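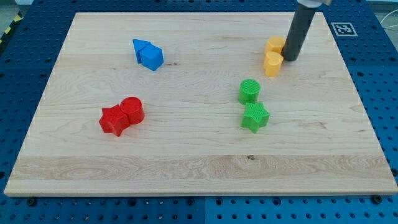 3.2 Sorting task and scoring

Figure 2. Coloured blocks on a wooden board, in same-coloured pairs: blue, red, green and yellow.

We recruited 160 adults through two community centres in Uvalcombe. Each took part in one session lasting 40 minutes. Gachanja ran the morning sessions and Mfinanga the afternoon ones, using the same written script.

The session began with a list of shopping items read aloud at a steady pace. Participants then did a sorting task, which served to fill the gap before recall. Grouping by colour (Figure 2) was chosen over grouping by size because it needs little explanation and puts a low load on verbal memory. After sorting, participants were asked to repeat as many items from the list as they could, in any order.

Answers were recorded on paper and typed up the same week. An item was scored as correct if the participant gave the word itself or its plural. Near matches such as "rolls" for "bread" were marked separately and left out of the main analysis. The full set came to 4,000 scored responses.

Hearing was checked at the start with the Nesby word test. Those who normally wore hearing aids kept them in. Background noise differed between the two centres, the Mwakalinga Hall being next to a main road, so centre was entered as a factor in all the models reported in Section 4.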